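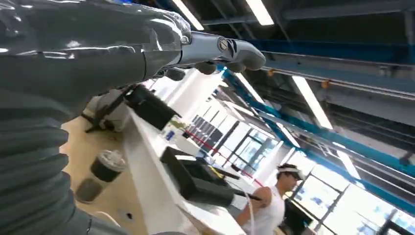

The long white table in the Trukeo room, with a black tray-like box in the center and the windows at the far end.

Stokico: notes on what lies on a shared work table

Version 2
Maintained by Ivana Núñez and Tia Garside
Last change of this file: September 18, 2024

Summary

Stokico is a small table of written observations. Each row says that one object was seen at one place in a shared workroom, at the moment when a person was walking through with a clipboard. The room belongs to Trukeo, a workshop with shared benches in the old Ghorbani building. The collection has more than 4,000 rows. All of them were written by hand on paper first and typed later.

We started it for a practical purpose. People who share a table lose their things on it. We wanted to know which kinds of object stay on the table overnight, which ones travel to the floor, and which ones come back to the shelf without a reminder. After some months other workshops asked to see the list, and so we cleaned it and wrote this file.

What is in the folder

observations.csv: the main file, one row for one object seen
places.csv: the names of the places in the room and a short text for each
kinds.csv: the list of object kinds, with the older names we used in version 1
sheets: scans of the paper sheets, only those which are readable
changes.txt: what was corrected and when

The files are in UTF-8 and separated with commas. If your program shows the letter ú in a strange way, it has opened the file with another encoding. The text notes can contain commas, and in this case they are inside double quotes.

Columns in observations.csv

row_id: a number that is never used again, also if the row was deleted
walk_id: all rows from the same walk have the same walk_id
place: one of the five places, see below
kind: what the object is, from kinds.csv
words: what the observer wrote on paper, not corrected
position: standing, lying, leaning, hanging, inside something
lid: yes, no, not applicable
label: yes, no, not seen
person_near: yes if somebody was working with the object or next to it
certain: yes or no, the opinion of the observer
observer: TG or IN
typed_by: TG or IN

The column "words" is the one we like best and also the one which makes the most trouble. Tia writes long phrases and I write short ones. You should not use the length of this text for anything.

The five places

Table, near end. The part of the long table where most people put down what they are carrying when they enter. It gets full very quickly.

Table, center. The working part. Trays and open boxes usually belong here, together with the tool that is in use.

Table, far end. Toward the windows. It has the best light and for this reason people go there with fine work.

Floor. Everything that has its base on the floor, also when it is pushed under or close to the table. Bags have their own kind because otherwise they would cover all other results.

Shelf. The open shelf and its boxes. We only write what can be read or recognized without moving anything.

There is no place for chairs. In version 1 there was one, but chairs move too much and two observers on the same walk did not agree. The old chair rows are now under floor, with "chair" written in the column "words".

How a walk is done

A walk takes 15 minutes. The observer begins at the near end, goes along the table to the windows, comes back on the other side, looks at the floor, and finishes with the shelf. Nothing is touched or turned to read a label. If a person is working, the observer does not ask what the object is. Asking was allowed in the first weeks, and people began to tidy when they saw the clipboard, so we stopped.

Objects that are in somebody's hand are not written. They are written when they lie down again, if this happens before the walk is over.

How we decide the kind

The list of kinds is short on purpose. A few rules were necessary:

Container with raised edges and open top: "tray". If it is deep and one cannot see what is in it, "box". For a black tray-like box such as the one in the center of the table we use "tray", and the word box can stay in "words".

Long tool that is held in one hand: "hand tool, long". We do not say which tool it is if we cannot see the working end well. A slender tip alone is not enough, because it can be a soldering tool, a screwdriver, a glue applicator and other things.

Bottle or jar with cap: "small container, closed". The color of the cap and of the label go into "words". We had the idea to make a column for the color of the cap and gave it up, since people exchange the caps.

Cup: "drink, open" or "drink, lid". A domed lid counts as a lid, also when there is a hole for the straw. What is inside is not coded. If you see dark brown you can write "dark drink", but do not write coffee or cola.

Cable or tape: "line, thin". From the side of the table it is often impossible to know if a thin red line is a cable or a strip of tape. We tried to separate them in version 1 and when we compared our sheets the answers were different too often. Now there is one kind for both. A cable that hangs down has the position "hanging".

Object that we cannot name: "unknown, boxy" or "unknown, round" and so on, by shape. Please do not guess in order to have fewer unknowns. A black matte thing lying on its side is "unknown, boxy" and position "lying", and that is a good row.

Drinks on the floor

We receive more questions about these rows than about all others. At Trukeo there is a rule that drinks should not be on the table when there is open work on it. The rule came in March, and after it the rows with "drink, lid" and place "floor" are much more frequent than before. So the rule has moved the cups down. If it is better for a cup to stand on a beige floor where people are walking, this is a question for the workshop and we have no data on it. We have no column for spills.

If you compare the rows before and after the rule, please remember that we also changed the sheet in the same month. The old sheet had the floor at the end of the page, and it was sometimes forgotten when the page was full.

Typing and checking

The paper sheets are typed with Nultik, a simple form that I made for this purpose. It refuses a kind that is not in the list and a place that does not exist. It cannot see when somebody has chosen the wrong line in the menu. For this reason the person who typed a sheet is usually not the person who observed it, and on the last day of the month we read a part of the sheets aloud to each other. Errors found in this way are in changes.txt.

Known problems

The far end of the table is underreported on bright days. With the windows behind, small objects are only dark shapes, and there are more rows with certain = no.

White objects on the white table are missed. We know this from cases where I wrote a thing and Tia, on the same walk, did not. It happened in the other direction also.

The column "label" means that a label was visible, and says nothing about whether it could be read.

Walks were done when we had time. There are more in the afternoon, and almost none early in the morning. Do not use the data to say at what hour the table is full.

In the first sheets "lying on its side" and "lying" are two positions. We put them together in version 2, and the difference remains only in "words".

People in the data

No names of users are in the files. The column person_near has only yes or no. Clothing, caps and the like were never written, and where an observer did write a name in "words" it was replaced with [person]. If you find a place where we have overlooked this, please write to us before you write to others.

What you may use it for

You may use the files for teaching, for planning a shared room, for exercises in cleaning data, or to argue with your colleagues about trays. Please do not present the numbers as typical for workshops in general. It is one room with one long table and its habits.

How to add your own room

Copy places.csv and change the texts first. Do a few walks with two people at the same time and compare the sheets before you type anything. You will need to change some kinds. A kitchen needs more than one kind for lids, and a sewing room told us that "line, thin" is for them of no use at all.

Send corrections as a list of row_id with the old value and the new value. We prefer this to a complete changed file, as it is difficult for us to find the differences.

To do

Scan the sheets that are still in the folder on the shelf
Decide if a strap around an object is a part of it or an extra row
Write a better text for "Table, near end"
Remove the double rows from the walk that Tia typed and I also typed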